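# Getting more out of a filter pitcher (and a few other water things)

I gave up bottled water in June two years back, and I've been meaning to write down what I've learned about filters since then, mostly because my sister-in-law keeps texting me the same questions. So Dana, this is for you, and everybody else can read along!

A quick word on where I'm coming from. Our house is in Prilham, and the water is hard. Not dangerous, not smelly, just hard enough that the tea kettle grows a crust and the shower door looks frosted by the end of the month. We've got a filter pitcher in the fridge, a little faucet filter at the kitchen sink, and one under-sink unit that I put in myself with a lot of muttering.

## The pitcher

Soak the new cartridge before you put it in. I know the box says so and I know you skip it, I skipped it for years. Fifteen minutes or so in a bowl of cold water, push it under, give it a wiggle to get the bubbles out. If the water dribbles through your pitcher at a snail's pace, trapped air is the first thing to check.

Throw out the first two fills (I give mine to the ferns). Those little black specks are carbon dust, and they won't hurt you, but they look awful in a glass.

Write the date on a piece of masking tape and stick it on the bottom of the pitcher. The little dial on the lid gets bumped every time somebody washes it, so I quit trusting it. We go through a cartridge faster than the package promises, and I blame the coffee maker.

Wash the pitcher itself! The filter doesn't clean the walls. Warm water, a drop of dish soap, an old bottle brush for the spout, and let it dry upside down with the lid off. If you see a pink or slimy film in the corners, it's past due. For that I wipe it down with white vinegar, wait a bit, and rinse until I can't smell it anymore.

Keep it in the fridge door if it fits, away from the onions. Filtered water picks up smells faster than you'd think.

## The faucet filter

Cold water only. Hot water can wreck the cartridge, and the kids will forget, so I put a dot of red nail polish on the handle as a reminder to flip the filter off first. It has held up through a lot of dishwashing.

If it drips where it joins the faucet, take it off and look at the washer before you do anything else. Mine was in crooked. I'd already bought plumber's tape by then and was halfway through planning a whole new faucet. A washer costs pocket change and you can get a bag of them — buy the bag, you will lose one down the drain.

And clean the aerator, that little screen at the tip of the faucet. Unscrew it, drop it in a cup of vinegar overnight, scrub with a toothbrush in the morning. If you haven't done it since you moved in, you'll be amazed at the grit.

## Towels, rags and where they live

You can't mess with water in a kitchen without towels, so they get their own section. I keep one set just for filter day and under-sink jobs, and they don't go back in with the good ones. Old bath towels are best. Dish towels are too small to catch a real spill, and the microfiber kind slides around on the cabinet floor when it's soaked.

Roll them instead of stacking them, and stand or lay the rolls in a fabric box without a lid. You can grab one with your other hand stuck behind a pipe and the rest stay put.
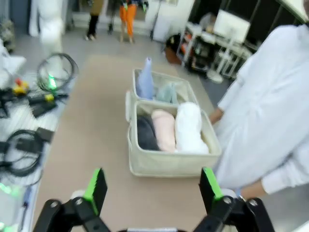
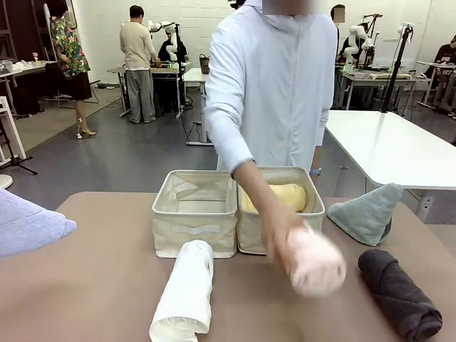 Skip the fabric softener on the ones you use for spills, too. It leaves a coating and they stop soaking things up, and then you're just pushing the puddle around. A cup of white vinegar in the rinse once in a while brings old towels back pretty well.

## Under the sink

My neighbor Hauke Ruppert talked me through the under-sink unit over the fence, and his one piece of advice was to take a picture of everything before touching it. Good advice! I looked at that picture so many times while I was lying on my back under there.

What I'd add to it:

- Shut off the cold valve, then open the faucet and let it run out. Wait until it stops completely.
- Put a shallow baking pan under the housing. A bucket won't fit, I promise.
- Wipe the O-ring clean and rub a little food-grade silicone grease on it. Dry O-rings pinch, and a pinched one leaks at 2 in the morning.
- Tighten the housing by hand. The plastic wrench is for getting it off.
- Turn the water back on slowly and sit there with a flashlight for a while. Run a dry paper towel around the joint, which will show you a leak long before your fingers feel it.

I check it again before bed and once more the next morning.

## Bottles you refill

Since we stopped buying cases, everyone in the family has a bottle with their own color of tape around the neck. Mine holds 16 ounces, and I fill it every time I walk past the sink. A giant one just sits on the counter getting warm.

The lids are where the funk hides. Pull out the rubber ring with a toothpick (not a knife, I cut one that way) and wash it separately. For the straw kind you really do need one of those skinny brushes. If a steel bottle smells stale, put in a big spoonful of baking soda, fill it with hot water, leave it overnight with the top off, and rinse well.

Don't put the bottles away with the lids on. Ours go upside down on the rack and the lids go in a mug next to them, and yes, it looks cluttered.

## The kettle crust

Half vinegar, half water, bring it to a boil, turn it off, and let it sit for an hour. Dump it, then boil plain water twice and dump that too before making anything you plan to drink. Lemon juice works if you can't stand the vinegar smell, but it's slower and you need a lot of it.

I filter the water going into the kettle now, and I still get some crust, only less often. A pitcher filter doesn't really soften water, it takes down the chlorine taste more than anything. If you want to know what's in yours, ask your water company for the yearly report or look for it on their website. Ours has more than 16 pages, and the hardness number was tucked away near the back, so keep scrolling.

Next time I'll get into ice makers, once I've figured out why mine tastes like freezer.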